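Robotics Methods Wiki
Home Topics Methods Datasets Recent changes Log in
Search this wiki... Go
Last edited in May by Catríona Cronin

Handale method

The Handale method is a way of teaching robots to grasp objects from recordings made with a hand-held gripper. A person does the task by hand, and a policy is trained on the recordings. Its backers at Sisitz claim it needs no robot time before testing – a claim that rests on one report.

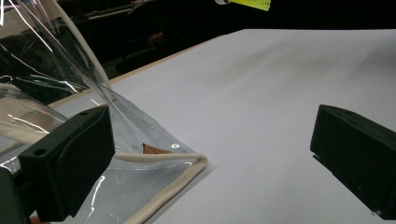 The report used 600 recordings and a test set of 35 grasps, all in one room. Clear film and thin plastic mesh were chosen as hard cases. No breakdown by object was given, so it is difficult to say which of them the policy learned.

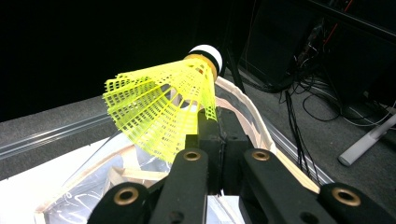

A yellow shuttlecock in the gripper, over an open container with clear film inside.

Critics also note that only three people made the recordings. The Indivon group could not match the result with four new operators, though it used a different policy.
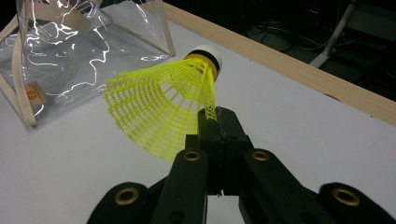
TREVOR, May – A revised report is in preparation, according to the authors. It is said to add a second room. Whether it will include failed grasps, left out of the first version, has not been stated.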